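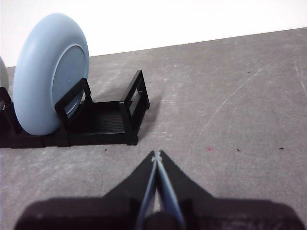
黒い水切りラックと水色の皿。Troradumの試用台で。

皿を立てて乾かす道具に、まだ改良の余地があるのか。この取材を引き受けたとき、正直なところ疑っていた。水切りラックは何十年も前から台所にあり、濡れた皿を挟んで空気に当てるだけのものだ。それなのに毎年のように新しいものが出て、どれも「乾きが違う」と書いてある。何と比べて違うのかは、たいてい書いていない。

台所用品の小さなメーカーTroradumで企画を担当するフーベルト・シュテックリさんは、こちらの疑いを隠さずにぶつけても顔色を変えなかった。「その書き方は私も嫌いです。うちの箱にも一度、書いてありましたけどね」

問題の製品はLumariという。黒いプラスチック製で、低い台座に、輪の形をした仕切りが立つ。仕切りは板でも棒でもなく、中が抜けた四角い枠だ。皿はこの枠にもたれて立つ。試用台の上のものを見るかぎり、目新しい形とは思えない。どこが違うのかと尋ねると、シュテックリさんは枠の真ん中の抜けたところに指を通してみせた。

「皿に触っているのは縁取りだけです。面で支えると、そこに水が残る。針金の櫛みたいなものなら接点はもっと少ないですが、重い皿だと傾いて、隣にくっつくんです」

では針金でいいのではないか。軽い皿しか持たない家もあるだろう。

「いいと思います。針金で困っていない人は、買い替えなくていい」

売る側がそれを言ってしまうのかと思ったが、言葉どおりに受け取るつもりもなかった。控えめな言い方は、いまの売り文句の定番でもある。

## 「速く乾く」とは言わない

話を聞いた部屋には、もう一人いた。試作品の使い勝手をみているアラセリ・イバラさんで、以前は食堂の洗い場に12年ほど立っていた。家庭用の道具に対しては、シュテックリさんより点が辛い。

「洗い場では、皿は熱いまま上がってくるんです。だからすぐ乾く。家ではぬるいお湯で洗って、そのまま立てるでしょう。ラックが何であれ、冬の台所なら時間はかかります」

ならば、ラックの形は乾きに関係ないのか。

「なくはないけど、皿の高台のほうが大きい。裏の輪のところに水が溜まるので」

高台とは、皿の裏にある輪状の出っ張りのことだ。皿を立てると、輪の内側の下のほうに水が溜まる。浅ければ流れて落ちるが、深いと残る。イバラさんによれば、これはラックでは解決できず、少し前に傾けて水を逃がすくらいしか手がない。社内の試験でも、皿を替えたときの差のほうが、ラックを替えたときの差より大きかったという。

その試験の記録を見せてほしいと頼んだ。シュテックリさんは少し迷ってから、手書きの表を持ってきた。7月に取ったもので、室温は書いてあるが湿度の欄がない。湿度なしで乾き時間を比べても、あまり意味はないだろう。そう指摘すると、「そうです。だから箱の文句を消しました」という答えだった。Lumariの現在の箱に、乾く速さについての記述はない。これは帰りに自分でも店で確かめた。代わりに大きく書いてあるのは「すっきり立つ」で、これもどういう意味なのかよくわからない。

## 長さの問題

仕切りの間隔についても聞いた。私の家のラックは、間隔が狭すぎて深い皿が入らない。一つ飛ばしに使うので、表示された枚数の半分しか載らないことになる。同じ不満は多いはずだ。

「多いです。苦情の一番です」とシュテックリさんは言う。「枚数の表示は、平皿で数えるんですよ。どこの会社もそうしています。うちもです」

それは正しい表示なのか。

「嘘ではない、というところです」

イバラさんが横から、深い皿で数えた枚数も並べて書くべきだと言った。以前からそう提案していて、まだ通っていないらしい。シュテックリさんは、箱の面積が足りないのだと説明した。箱の横には、使用イメージの絵がかなり大きく載っているのだが。

大きさのほうはどうか。Lumariが想定しているのは直径27センチまでの皿で、それを超えると立ちはするが、手前に倒れやすくなる。端には背の高い四角い枠があり、列の最後の皿が外へ倒れるのを止めている。この枠については、私も悪くないと思った。端の皿がいつも滑り出すラックを、長く使ってきたからだ。

ただし場所はとる。ラックは細長く、流しの脇に置けば、まな板を置くところがその分だけ減る。台所が狭い人ほど立てて乾かしたいはずなのに、狭い台所ほど長いラックは置けない。そのことを言うと、台座は短くできないのかという話になった。

「短いのは作りました」とシュテックリさん。「五枚立ての試作です。軽すぎて、皿を入れるたびに台ごと動きました。足にゴムを付けたら止まりましたが、今度は値段が長いほうとほとんど変わらない」

同じ値段で小さいものは売れない、というのが社内の結論だった。本当に売れないのかどうか、試してはいないそうだ。
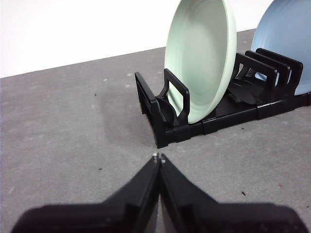
読了時間:7分

淡い色の皿が、手前の端にある枠のすぐそばで少し傾いて立っている。イバラさんはこの傾きが気に入らない。皿の表側が手前を向いて傾いていれば、埃が落ちるのは食べ物を載せる面のほうだというのである。

「乾いたらすぐ棚に戻す人なら関係ないですよ。でも、戻しますか」

戻さない。少なくとも私は戻さない。朝に洗った皿を夜にラックから取って使い、また洗ってラックに立てる。食器棚に入っているのは、めったに使わない皿ばかりだ。イバラさんの見立てでは、そういう家は珍しくない。ラックは乾かす道具として売られ、棚として使われている。

それなら最初から棚として設計すればいいのではないか。シュテックリさんの返事は歯切れが悪かった。

「棚と呼ぶと、出しっぱなしを勧めているように聞こえるんです。片づけたい人が買うものなので」

片づけたい人が買って、片づけずに使う。そこを見ないふりで済ませていることが、この種の製品がいつまでも似たような姿をしている理由の一つではないかと私は思う。シュテックリさんは同意も反論もせず、表の紙を裏返して何か書きつけていた。

## 黒は汚れが目立たないのか

もう一つ、聞いておきたかったのが色だ。黒いラックは汚れが目立たないとよく言われる。だが水道水のかかるところに黒いものを置けば、乾いたあとに白い跡が出る。うちの黒い蛇口がそうなっている。

「出ます」とイバラさんは即答した。「茶渋は目立ちません。水垢は目立ちます。どっちが嫌かです」

白いほうも作っていたが、二年でやめたという。やめた理由を、シュテックリさんは売れ行きだと言い、イバラさんは黄ばみの苦情だと言った。二人の話が食い違ったまま、どちらも訂正しなかった。

手入れのしかたも聞いた。床の細い溝にはぬめりが出やすい。説明書には「定期的に洗ってください」とあるだけで、間隔の目安がない。イバラさんは自宅では七日に一度、皿を全部どけて、歯ブラシで溝に沿ってこすり、逆さにして置くそうだ。食洗機に入れたいところだが、この長さだと庫内に収まらない機種もある。買う前に測ったほうがいい。説明書の該当箇所は、次の版で書き直すと聞いた。前の版のときも同じことを言っていた、とイバラさんは付け加えた。

下の台の傷みについては、こちらから水を向けた。試用台は灰色で、表面に薄い引っかき傷がある。ラックを引きずった跡かと聞くと、シュテックリさんはわからないと答えた。「いろいろ置きますから。ただ、持ち上げて動かしてくださいとは、説明書に書いてあります」

結局、買い替える価値はあるのか。最後にそう聞くと、シュテックリさんは、いま使っているラックで皿が倒れるかどうかだけ見てほしいと言った。倒れるなら、枠で支えるものに替えれば違いがわかる。倒れないなら、そのままでいい。

イバラさんの答えは少し違っていた。「ラックの前に、お皿を減らしたほうがいいです。毎日使っている皿なんて、決まっているでしょう」

帰ってから、自宅の針金のラックに皿を立ててみた。端の一枚は、やはり手前に滑った。とりあえず菜箸を一本渡して止めてある。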